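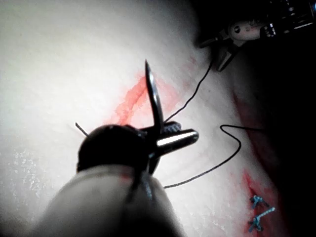 **Handout 4: Rules for suturing with the robot on a tissue pad**

Read this before your first session. It follows the Skarkstead lab manual, with changes for our pads.

1. Hold the curved needle in the jaws, never by its point.
2. Keep both instruments in view while a thread is held. Stop if one leaves the view.
3. Don't pull black thread across a finished row. Tied knots, blue or teal, stay as they are.
4. Leave slack on the pad - a tight thread tears the synthetic skin.
5. Log each stop on the Birano sheet, with the time and the step.

A pad is retired after 50 stitches. Write the pad number on the sheet before you start. Ours run from 724 up.

Thread ends are trimmed short, but long enough to grip again. Check for loose thread near the wrist joint before you move the arm.

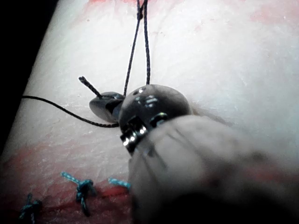
Berchtold asked whether rule 2 should also cover the time between knots, when neither jaw is holding anything. It does from this term on. The arm can still drag a loop lying on the pad, so stop and clear it by hand with the motors off.

Sheets go in the tray by 4 p.m.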